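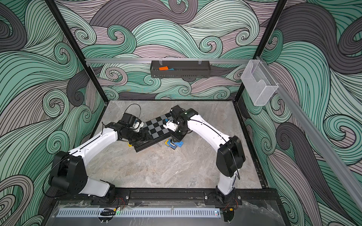 One member asked whether the shop needed printed folders at all this year, as most Piststead customers now get their quotes by email. Another answered that the sales desk still hands one out at nearly every site visit and that the old stock is down to the last carton.

Item 1. Presentation folders
Two quotes were on the table. Vovard offered 2715 folders, matte finish, with business card slots cut on the inside right pocket. Endale offered the same quantity in gloss with no slots. The Endale price was lower, but freight was not included. It was agreed to go with Vovard if they can hold the price through August. Sales desk to confirm in writing.

Item 2. Paper weight
Samples were passed around. The lighter stock bent when a full price list was put in the pocket. Heavier stock approved. Spine to be scored for up to 23 sheets.

Item 3. Logo and colors
The blue on the last run came out darker than the blue on the vans. Design to send Vovard the correct color values and ask for a printed proof. No approval from a screen proof this time. The Fusolis line gets its own small mark on the back cover. A request to put it on the front was discussed and turned down.

Item 4. Phone number
The old fax number is still on the artwork. To be removed. The street address stays. The web address moves to the bottom edge, under the phone number.

Item 5. Leftover stock
Old folders to be used for in-house paperwork only. The front counter should stop giving them out once the new ones arrive.

Item 6. Other business
Mailing envelopes in the larger size are running low. Three cartons to be ordered from the usual supplier.
The question of new window decals was held over.

Proof to be reviewed Friday at the front office. Meeting closed at 3 p.m.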